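Good practice at the recording table: notes for week 7

July 4, 2018
By Sorin Stoyanova

Welcome back, everyone, and thank you for the very lively discussion last time about who gets to say "stop" (the answer, which we'll come back to, is anybody in the room). Today I'd like to leave the big published standards on the shelf for an hour and talk about house rules, the humble kind that live on a sheet of paper beside the table. They're the rules you'll be using yourselves when you take your turn at hand demonstrations, and I'm rather fond of them.

Start with the difference between a standard and a house rule. A standard is written by people who will never see your bench, so it has to speak in general terms: keep walkways clear, protect the operator, write down what you changed. A house rule takes one of those sentences and turns it into something a tired person can do at the end of the afternoon. "Manage cables" is a fine principle. "Run the wrist cable down the forearm and give it slack at the elbow" is something you can check with your own eyes, and I'd ask you to write yours that way.

The Lasari sheet, which you all have in your folders, covers the hands first. Gloves go on before the controllers do, and each controller is strapped to the back of the hand firmly enough that it doesn't slide when you make a fist, though you should still be able to spread your fingers without pinching. Do the left, do the right, then put both hands on the table and hold still for a slow breath before the task begins.
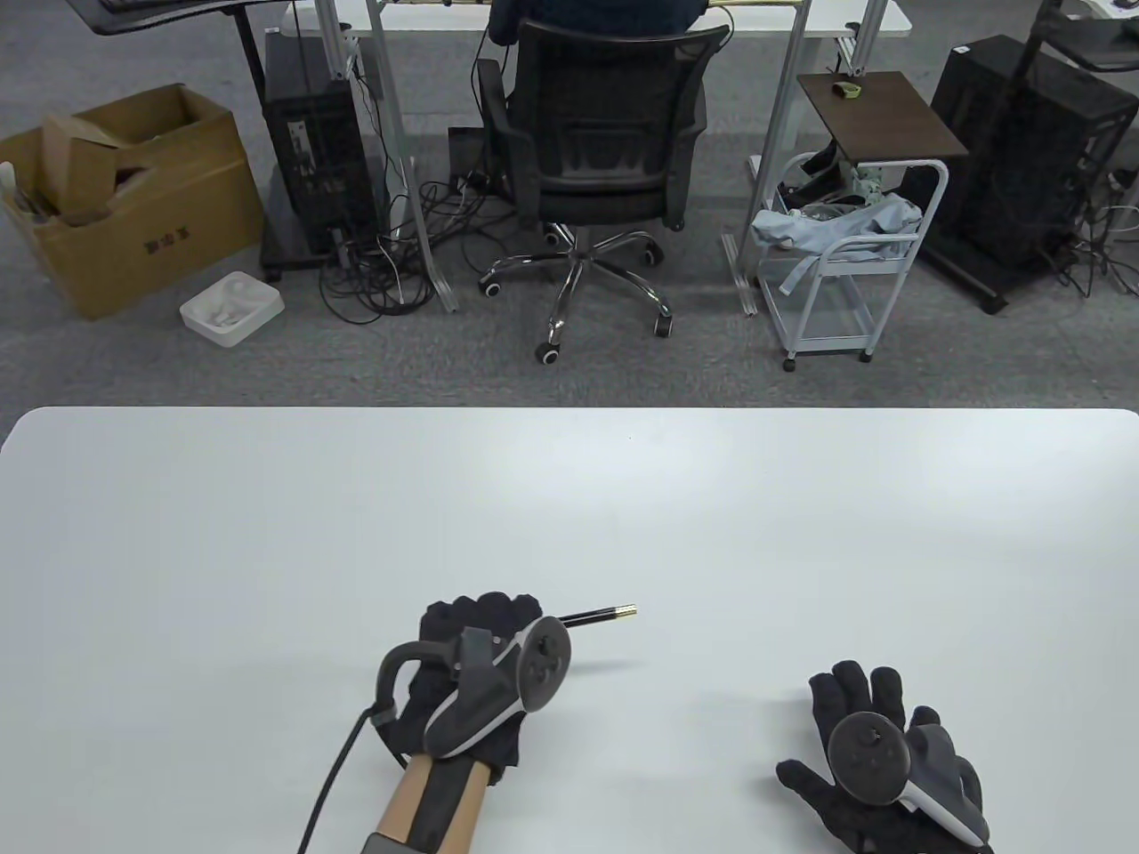
I'm often asked why we fuss over that still moment, and it's a fair question! A task recorded from a settled start is so much easier to line up with its neighbours afterward, and the person wearing the gear gets a chance to notice a strap that's too tight. If something feels wrong, say so and begin again. A fresh start costs very little. In the old Chidiac set we had 2417 takes, and 477 of them had to be put aside because the hands were already moving when the recording opened. I went through a good many of those by myself, with a pot of tea, and I wouldn't wish it on any of you.

Small objects have their own paragraph on the sheet. Hold a pen the way you'd really hold a pen. New operators tend to go stiff and careful, as though the glove were made of glass, and the result is a grip no person would ever use at home. Put the object back where the task card says, and if you drop it, leave it until the take is closed.

Now to the floor, which people forget because they're looking at their hands. Before each block, walk once around the table, the whole way round. Boxes, trays and loose cable all belong somewhere a rolling chair won't find them, and if you can't move a thing yourself, write it in the log and tell whoever is supervising. A block is 40 minutes at most, and then you get up and stretch, even if you're having a lovely time.

The hand-held gripper (Part C, over the page) has a shorter list. Look at the lens, check that the fingers open and close freely, and bring the tool to the table before you start. Remember too that its camera sees a good deal more than the tabletop, so colleagues at nearby desks need to know when recording is on and must have agreed to it. Consent forms are kept under Ureck in the shared drive, and the list is renewed each September.

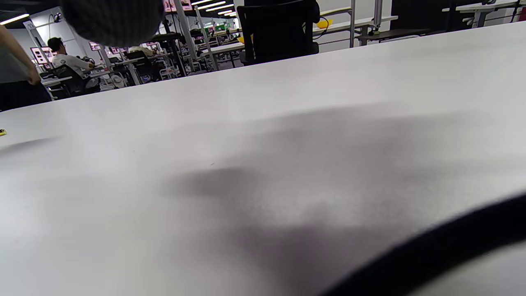 Fig. 2. View from the hand-held gripper across the tabletop, with people at the workstations beyond.

For next week, please read the Amuro checklist and pick one line in it that you think is too vague to follow. Rewrite it so that someone on their very first day could do it without asking. Half a page is plenty, handwritten is fine, and if you'd like to argue that the line should simply be struck out, I'm happy to read that too. Bring two copies so you can swap with a neighbour.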